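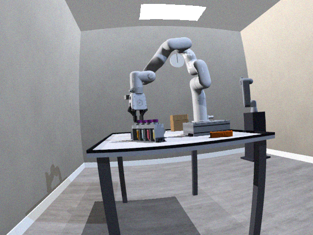 Kyriaki Lambrakis had asked, before we even got through the agenda, whether the creek results could be taken first, as she had walked over from the lower end of Brakau and wanted to hear them before her ride came. The group was glad to agree, and so the usual order was turned around a little.

Brakau Creek Water Group
Minutes of the July 2023 meeting, held in the back room of the library

Present: Kwok-wai Tam (chair), Feng-yi Ko, Kyriaki Lambrakis, Chun-hung Chiang, Lai-ching Shek (minutes), and a good turnout of neighbors, 16 of us in all, with iced tea kindly brought by Feng-yi.

Creek results
Feng-yi Ko went through the spring sampling. Samples were taken at 13 points between the Peeters bridge and the reservoir inlet. Nitrate was highest just below the Bratora fields, as it was last year, and dropped off nicely by the time the water reached the marsh. She reminded us that this is one season's worth of sampling after a very wet spring, and that she would not want anyone quoting it to the county as a trend just yet.

Kyriaki asked if the people on private wells along the lower road ought to be worried. Feng-yi said the creek samples can't tell us what is in anybody's well, and that the only way to know is to test the well itself. There was a long and friendly conversation about who had last tested theirs, and several people admitted it had been a good many years. It was agreed that we would put a page about well testing in the next newsletter. Kyriaki will write it and Feng-yi will look it over.

Minutes of the last meeting
Accepted, with one correction: the culvert that backed up is the one on Bametti Lane, and the minutes had it on the main road. Lai-ching apologizes for the mix-up.

Bametti Lane culvert
Chun-hung Chiang has spoken with the road department twice. They have looked at the culvert and agree that it is too small, but there is no money for a new one this year. They did offer to clear it out before the fall rains. Chun-hung thought we should take the offer and keep asking about the rest, and the room was with him on that. Kwok-wai will write a letter of thanks that also mentions, politely, the two yards that flooded.

Streamside planting
Last fall's willows have done better than we hoped on the north bank and rather poorly on the south, where the deer got to them. Feng-yi would like to try dogwood and buttonbush there, with wire cages this time. The nursery has quoted $700 for plants and stakes. Chun-hung wondered whether we could get by with cuttings from his own place, and after some back and forth it was settled that we would buy the buttonbush and take him up on the dogwood. Approved, up to the quoted amount.

Money
There is $752 in the account after the printing bill. Kwok-wai pointed out that the planting could take nearly all of it if the cuttings don't come through, so the new signs for the footbridge will wait until after the plant sale.

Other matters
Lai-ching passed on a note from the school – the fifth grade would love to come down to the creek again, and could somebody please bring the nets. Feng-yi and Chun-hung both said yes at once.

A neighbor asked about the foam seen under the Peeters bridge after the storm. Feng-yi said foam can come from rotting leaves as well as from soap, and asked that anyone who sees it again call her the same day so she can take a sample.

Next meeting in August, same room. Please bring a folding chair if you have one.

Minutes taken by Lai-ching Shek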